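Sultden Open Day

The Sultden Open Day was a public demonstration of household robotics held on 20th September at the Sultden works, a former cannery used as a shared workshop by the firms Kestusach and Orlandini. It was organised by Ea Skov, then head of manipulation at Kestusach, and was promoted as the first chance for the public to see the company's Grosis table-clearing system at work. The event is remembered mainly for the gap between its advertising and its program, and for the written account of it by the engineer Joaquim Simões, which remains the most detailed source.

Background

Kestusach had spent two years on Grosis before the open day. Its published material described the system as able to lay and clear a table in an ordinary home, but gave no success rates and did not say how many kitchens it had been tried in. Orlandini supplied the arm and the base. The two firms divided the costs of the day, and Orlandini's logo was given equal space on the signs, a point on which its contract apparently insisted.

Entry was free but booked in advance, in groups of 19. The printed program promised "a full dinner service, start to finish". It did not mention that most of the day would be given over to the collection of training examples, in which a person works a gripper by hand and the recordings are later used to teach the arm.

Program

Visitors passed through three stations. The first was a talk by Skov, illustrated with short films of the arm stacking bowls. Simões noted that the films had been sped up and that the playback rate was shown only in the last of them. When asked, Skov said the others had been prepared by an outside editor and would be corrected. They were still on the company's site, unchanged, in October.

The second station was the hand-held gripper bench, where staff worked with trays and crockery and visitors could take a turn. This was the best attended part of the day and, in the view of most who wrote about it, the most honest. The tool has two facing fingers, and the person holding it supplies all the judgment: where to approach, how far to tilt, when to stop. Staff encouraged visitors to try a plate on a tray, a task chosen because a plate's rim sits low and leaves little to hold. 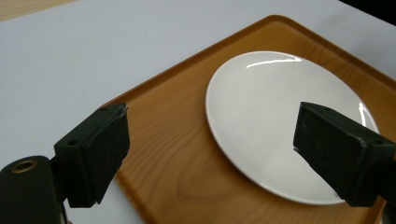

Hand-held gripper over a plain white plate on a wooden tray, Sultden bench.

The company called this station "teaching the robot". Simões objected to the phrase. A visitor who moved a plate had made a recording, he wrote, and whether any machine would learn from it depended on work done afterwards and out of sight. He also thought the setting too kind — clear tables and plain crockery — and asked whether the same task had been attempted with cutlery, food scraps or a crowded cloth. He was told that it had, but was shown no results.

The third station was the arm itself. Each group was allowed nine minutes. According to Simões, his group saw the arm lift one cup and set it down again, after which a staff member restarted the controller and the time ran out. Other groups reported better luck. One saw a side plate carried the length of the bench, and a school party saw two cups moved without a pause. No group is known to have seen a dinner service.

Reception

Local coverage was friendly and leaned heavily on the press notes. The phrase "ready for the home" appeared in several reports, although it is not clear that anyone at the event said it aloud. Simões's account, circulated a few weeks later, was cooler. He praised the bench staff, who answered questions plainly and admitted what they did not know, and he judged the hand tool a sensible piece of equipment. His complaint was with the claims made around it. A demonstration, he argued, should state the number of attempts as well as the number of successes, and the open day had stated neither.

Skov replied in a short letter. She accepted that the program had been "too generous" and said the dinner service had been dropped 30 minutes before the doors opened, on safety grounds. She did not say what the grounds were. She disputed the description of the arm's performance as poor, pointing to the runs seen by other groups, but supplied no log of them.

Later events

A second open day was announced and then postponed without a new date. Kestusach has continued to cite the first in its brochures as a successful public trial of Grosis, a description that fits the hand-held bench better than it fits the arm. Orlandini leaves the event out of its own company history.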